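4.2 Sorting cell at the Arard returns center

Returned goods reach the Arard site mixed, and before the change one sorter emptied each container by hand and routed the items to bins. Under the Arkmont configuration the picking step is assigned to a robot arm, and the sorter moves to exception handling: items that slip, deform, or cannot be classified. The work at hand is shown in Figure 3.

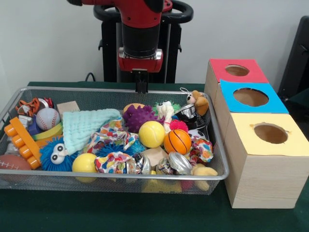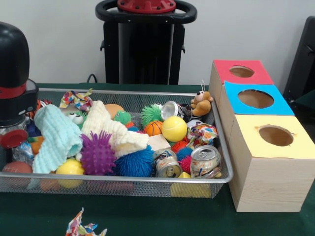
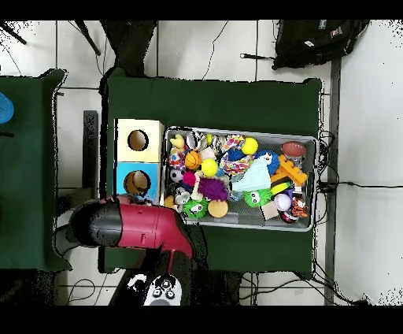
Figure 3. Mixed loads of toys and balls in the sorting cell, with boxes with round openings beside each load.

Soft goods account for much of the difficulty. A washcloth draped over harder items, as in the first two panels, hides the grasp points beneath it. The crushed cans in the second panel and the braided rope toy in the third have no fixed shape.

4.3 Effects on task content

We logged 952 exceptions over 11 shifts in February. Sorters reported less bending and lifting but longer periods of monitoring, and 4 of them asked to rotate back to manual stations during the study. Blackwood's earlier interviews at Pruitt describe the same pattern.

Pay grades were left unchanged, although exception handling requires judgment that the existing job description does not mention. Training consisted of one session per sorter using the Brosteck manual. Errors in routing were recorded separately and are reported in Section 5.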